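Keeping foam fingers going on the bench gripper

I run a little hand-held gripper in my workshop most evenings, and the foam pads on the fingers are the part that eats up my time. The tool itself just goes (I bought it from Vitine and have never had the case open!). The pads crumble along the inner edge, a bit more every week, and I used to swap them the minute they looked ragged. Silly me.

Now I do a pick test first. Get a thin paintbrush, lay it down at an angle, and try to lift it by the handle. If the fingers close square and the brush comes up without rolling, leave the pads alone, however chewed they look. If it twists, try turning the pads end for end before you cut new ones.

When you do cut new ones, use a long fresh blade and pull it in one stroke – sawing is what starts the crumbs. Peel off all the old glue. I let mine set for 14 hours, and yes, I've cheated on that and been sorry.

Wipe the table before you test, too. Grit sticks in foam and then scratches everything you pick up. 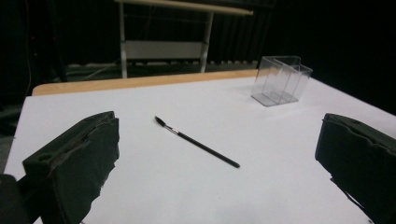

Posted by Noemi Nakamura in Workshop Tips | 47 comments

The brush is a good tester for worn pads like these dark green ones, with its slender black handle and that bit of metal below the bristles. A clear divided box is handy on the table as well; I do the brush first and then go for one of the thin walls, nice and slow.

Dwayne Blackwood wrote in to say he rubs a little chalk on the handle to see where the pads touch. I tried it, and my left pad was only gripping at the top. Two turns on the mounting screw fixed it. Write down which way you turned!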